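Pusau Craft Circle, minutes, Fri 21 January

Me taking notes again, so forgive the spelling. Apologies from Oldřich, who sent his views by text (see further down).

First up was the crockery for the April tea. We still have 283 left in the kitty and the Backlund shop wants 58 for a set of plain serving dishes, which felt steep to most of us. I'd brought along the tan tray with the three joined compartments and the scalloped rim, and put it on the table so we could talk about something real - I do love the little flower drawings in the bottom!

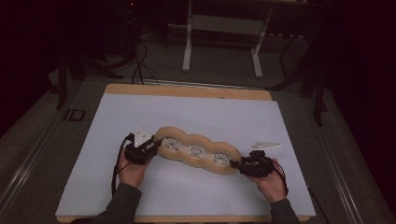 Trygve Strand thought three compartments too few for biscuits, jam and scones together, and would sooner have plain dishes because drawings vanish under food anyway. Fair point, though I said people do get to the bottom eventually (certainly at our teas).

Oldřich's text said he'd be happy with anything that stacks. We agreed to borrow 6 trays of whatever sort members have at home and leave the Backlund set for now.

Paper napkins: 200, plain white, I'm ordering.

Cernberg outing held over - no word on the coach yet.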